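Ustach Grasp Planner
Bin picking software for mixed, unsorted items

Ustach takes a depth image of a bin and returns a ranked list of grasps, each with an approach path that has been checked for collisions. It runs on a Linux PC next to the robot controller and needs no CAD models of the items. Version 4 replaces the separate segmentation and planning services with one process and one configuration file.

The planner handles two-finger grippers as standard. Suction is available as a licensed add-on.
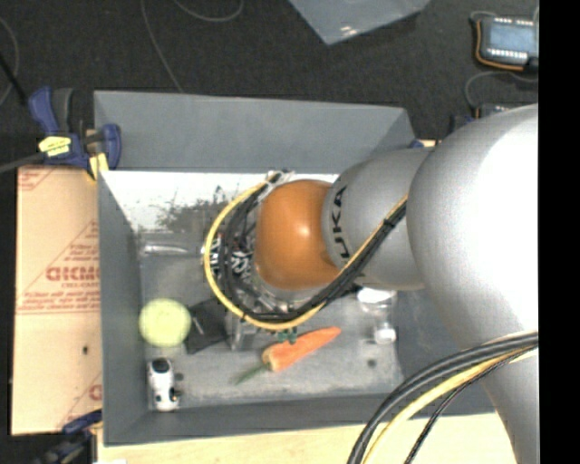 Collision checking covers the arm, the gripper, the bin and the dress pack. Bin walls are entered as four planes with their own slope angles, and a safety margin can be set for each wall. Cables are modeled as swept volumes attached to the wrist. Where a cable loop hangs out to one side of the gripper, as the yellow one does on this KUKA arm, the loop is entered as its own volume, and grasps that would push it into a wall or onto a neighboring item are dropped before ranking. Clamps gripping the rim of the bin should be added as fixed obstacles.

Clear and shiny items return poor depth. The Softić filter, included in all licenses, fills missing depth from the color image and marks the filled area as low confidence. Grasps in a marked area can be allowed, ranked last or blocked.

Interfaces
Input: registered color and depth, calibrated camera pose
Output: grasp pose, finger opening, joint path, score
API: C++ and Python
Logging: every request can be saved and replayed offline

Ordering
Ustach runtime, one robot: part no. 764
Ustach runtime with suction add-on: part no. 1095
Licenses are tied to the PC and can be moved through the Ostmont customer portal. Version 3 configuration files must be converted with the Skistevden tool before first start. Support for version 3 ends in July.

Page updated Tue 18 June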